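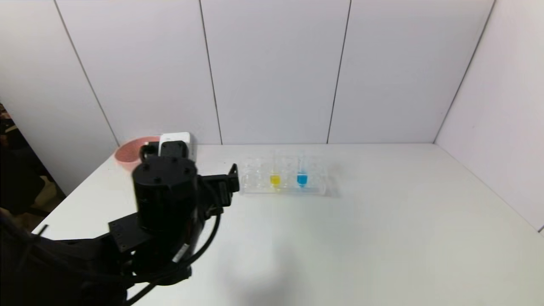

**FOR IMMEDIATE RELEASE: November**

# Havness launches a bench kit for rooms that used to be cupboards

**FLULODGATE** – Laboratory supplier Havness has released the Zornier bench kit, a set of basic teaching equipment for schools and colleges whose science department has been promised a new building and given a former stationery store in the meantime.

The Zornier kit comprises a white-topped table, a clear rack, a set of coloured tubes and one pink plastic bowl. It is meant for small enclosed spaces, a category of real estate Havness believes to be growing faster than any other in education.

"We asked teachers what they wanted and they said a bigger room," said Chiamaka Tijani, product manager at Havness. "We don't sell rooms. We do have a very good table."

The kit was tried out over two terms at 48 schools and colleges, most of them short on bench space and one of them short on a door. Staff returned 566 comment cards, a response the company had not budgeted the reading time for. Their main request was that students be able to see which tube they were meant to be holding, hence the colours. The second was that the rack be clear, so a teacher can check it while bending down to pick up something else.

Opinion on the table was less divided than expected. A white surface shows every spill, which teachers liked and students did not. Havness considered offering a speckled grey finish that would hide marks for years at a time, and decided its conscience was not up to it.

**About the bowl**

The bowl was a late addition. Early versions of the kit had no place to put things that had no place, and the testers supplied their own arrangements, including a pencil case, a bike helmet and the lid of a cake tin. Havness settled on a plain plastic bowl with a rounded rim, in a light salmon pink.

The colour has drawn more correspondence than the rest of the kit combined. Several customers have asked whether it comes in navy. It does not.

"It was chosen so that it wouldn't be mistaken for anything important," said Tijani. "It also hasn't wandered off to the staff kitchen, and I can't say that for the grey one we started with. We found that one full of teabags."

**Price and availability**

The complete Zornier kit costs $823, delivered flat where the laws of physics allow. The rack, tubes and bowl can be ordered without the table by anyone who already owns a table and is happy with it. Replacement tubes are sold by single colour, following a lengthy exchange with a college that had lost all of its yellows and none of its others.

Assembly takes two people, or one person and a wall. Instructions are printed in a size that can be read at arm's length, and Havness apologises to customers of its previous bench, who were not extended this courtesy.

Orders are being taken now through the Havness sales desk and through Ibrahim, the company's distributor for regional and remote schools. Kits ordered this month will ship before the summer holidays, when there will be no one in the building to sign for them. Customers are encouraged to nominate a neighbour.

**Media contact**

Chiamaka Tijani, Havness, Flulodgate
Product samples are available on request. Please return the bowl.

– ENDS –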